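bidell-replay

Replays recorded two-arm episodes and checks the gripper timing against the planner output. The current set has 751 episodes at 200 Hz, each with joint states, gripper width and one fixed view of the table.

Run replay.py with an episode number. Add --arm left or --arm right to load one side only. Arms are named from the robot's side, so the left arm is on the right of the image. 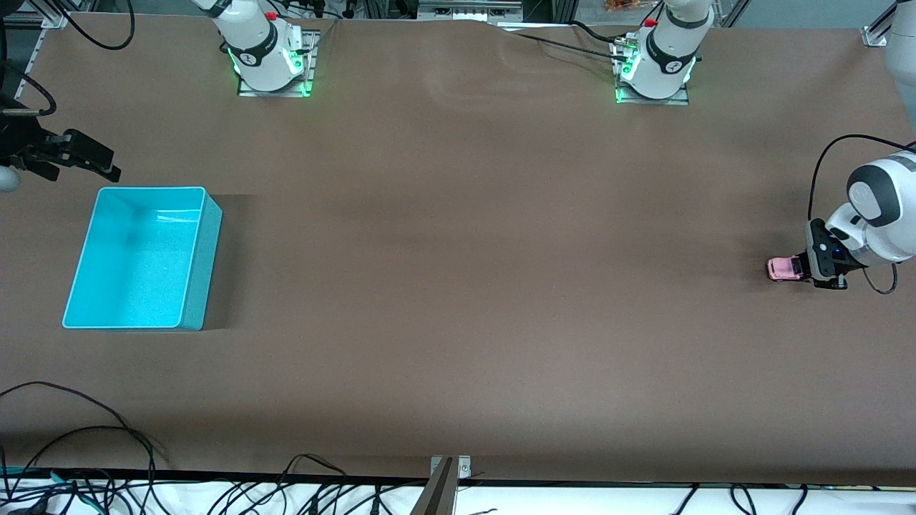

Ristwood Robotics Club, Software Team

The fixed view shows both grippers, the left one closed on a small pink object. The bin mask is set by color (cyan) in bin.yaml - change it if you swap the bin.

Known issue: --sync drops the last 4 samples.

Maintainer: Rosine Collet
Last update: 27th July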